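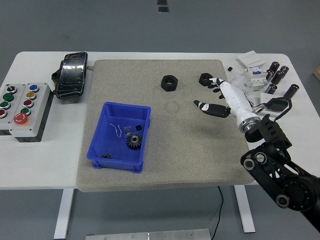 According to one former member posting on the club's message board, the Harju was never really about winning, it was about getting a nut into a bin without anyone touching the laptop, and most years that was hard enough. Others on the board disagree, at length.

Brestamness Hand Club

The Brestamness Hand Club is a student robotics club at Brestamness Technical College. Works mainly on grasping and sorting small parts with humanoid hands. Enters the Harju Sorting Challenge each July. Open to all students of the college, no course requirement, though most members come from electrical or mechanical programs.

History

Started as an evening project in the college's machine shop. Early work used a two-finger gripper built by members from scrap and hobby servos. Moved to an arm with a five-finger hand after a grant of $750 from the student union, which covered mounting parts and wiring only; the arm itself came on loan from the college and was later signed over. The club moved to Room 609 the next fall and has stayed there since.

A split in the membership over whether to keep the old gripper running led to a second group, Ernus, which now does wheeled robots. Relations are fine. The two share a parts shelf and a soldering station.

Bench and equipment

Work is done at a table with a speckled gray board as the surface. One arm, black, with a white hand that has black fingertip pads. Push-button control boxes are kept on the table, one of them with a red emergency stop. Practice parts include black hex nuts and gears, the gears kept in a blue plastic bin. Spare electrical parts, among them circuit breakers and capacitors, get stored on the same table, a habit the club's own safety sheet advises against.

Software is written by members and shared under the name Cinham. It covers grasp planning, logging and a simple replay tool. Documentation is patchy. The replay tool has been rewritten 2 times and the older version is still the one most people use.

Training

New members do a short course before running the arm. Topics:

Stop button and key switch, who holds what
Moving the wrist by hand control
Pinch grasps on nuts, flat and on edge
Gears, small then large
Writing up a failed run

Nuts are taught first. A flat nut is a awkward thing to pick up, low to the surface, and the thumb has to come in at the right height or the part skids. Gears come later because of the teeth. Each member keeps a log and is expected to reach 500 recorded grasps before joining the competition team, failed ones included. Logs are read by the other members, not graded.

Competition

The Harju Sorting Challenge gives each team a tray of mixed parts and a fixed time to clear it. Points for each part placed in the right bin, points lost for drops outside the work area. Remote control is allowed in the first round only. The club has reached the second round several times and has not won. Its best known run ended early when a team member pressed the stop during a clean pick, having missread the timer. The rules were later changed to require a larger clock, though the organizers have not said the two are connected.

Meetings

Evenings during term, from 6 p.m. Room is locked at 10. Summer sessions in the weeks before the Harju run longer and are for the competition team.

See also

Ernus
Cinham (software)
Harju Sorting Challenge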